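Home | Projects | Jobs | Contact

Simulation cell technician, part-time (Hindidix kitchen cell)

Print this page | E-mail this to a friend

Hanrahan is looking for a part-time technician to look after the Hindidix cell at our Iditz office. The cell is a single robot arm on a table beside a kitchen counter, and we run it both as hardware and as a simulated copy. The job covers both. You would work three days a week, with one of those from home if you like.

The person who set up the cell has moved to our Holtisano office and will hand over to you in your first fortnight. After that you will be the main contact for anyone who needs time on the arm.

What you would do

Most of the work is routine. You will check the base bolts, the connectors and the cable run, keep the gripper fingers clean, and write up any fault in the log on the day it happens. When the arm has been moved or the gripper changed, you will measure the base position again and update the simulated cell to match. Joint offsets, gripper length and the distance from table to counter all live in one settings file, and it needs to stay tidy.

You will also look after the simulated counter layouts. There are 602 in the library at present and we want 800 by March. Each one has to be loaded and checked for objects that float, sink into the stone or sit where the wrist will hit them on the way down.

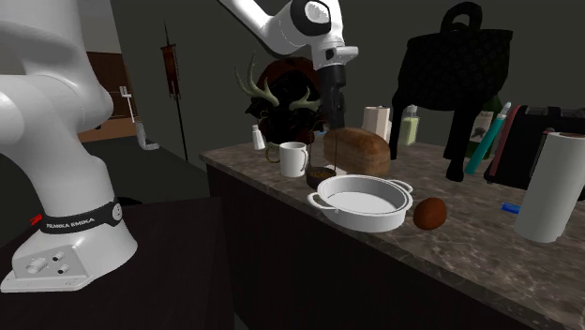
Simulated counter layout with the gripper lowered near the loaf. The empty casserole dish is in front.

Crowded layouts take the most time. Tall items and anything with a handle or long legs need their collision shapes checked by hand, and a dark gripper against dark objects often means the lighting has to be adjusted before the camera views are any use. Expect to spend a good part of each week on this.

What we are looking for

A trade certificate or diploma in mechatronics, electrical or a similar field, or 5 years of hands-on work with robots or other automated machinery. You should be comfortable with a torque wrench and able to edit a settings file without breaking it. Some Python would help. Experience with a physics simulator is welcome but we will train the right person.

The hardware cell has a lockout procedure. You must be willing to follow it every time and to stop other people who don't.

How to apply

Send a resumé and a one-page letter through the Contact page, quoting "Hindidix cell". Tell us about one machine you have kept running and what went wrong with it. Applications close 28th June.

Comments (3)

Is parking available at Iditz? The bus is no good before eight.

Reply from Hanrahan: Yes, staff parking is behind the building and there is no charge.

I have the trade certificate but have never used a simulator. Going to apply anyway.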